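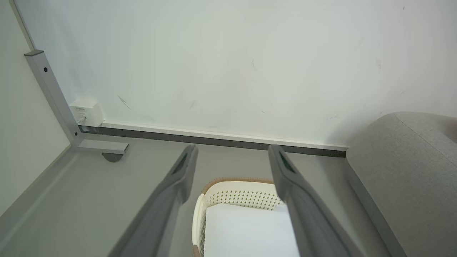

Progress report to the Grastomer Fund: the Skullik evening choir and song archive

25/05/2018

Dear Siobhán,

Thank you for being so patient with us over this report, and for your kind note after the spring concert, which I read out at rehearsal and which was met with a good deal of foot-stamping.

Where we have got to

When you agreed the grant last November we had 22 singers and a box of photocopies, half of them missing the last page. We now have 90 names on the register, though never all in the room at once, and a proper set of scores in folders that Chenxi Fang has numbered by hand. She also takes the lower voices for the first half of each rehearsal, and the basses have come on enormously — they even hold their line in the second verse of the harbour song, which used to wander off wherever the altos went.

The song archive

Hjalti Eskildsen has been visiting older people in the district and recording the songs they remember from school, from work and from their own kitchens. We hoped for 20 recordings by this point and have that number, although two are of the same song, sung quite differently by a pair of sisters who each insist the other has it wrong. We mean to keep both. Typing up the words has been slower than I promised you, mainly on account of the dialect spellings, and I would be glad of your agreement to carry that work over into the autumn.

Money

Of the grant, 3000 remains unspent. Most of it is set aside for printing the songbook, where Daltero gave us a fair quotation, and the rest will go on piano tuning and Ketill's travel when he comes to lead the summer workshop.

What comes next

We shall rest in July, as people have hay and grandchildren to see to, and start again with a workshop on part-singing for beginners. Do come if you can manage the journey. The tea is strong and you would be put straight in with the sopranos.

With warmest wishes from us all,

Brynhildur Skov
Choir leader, Skullik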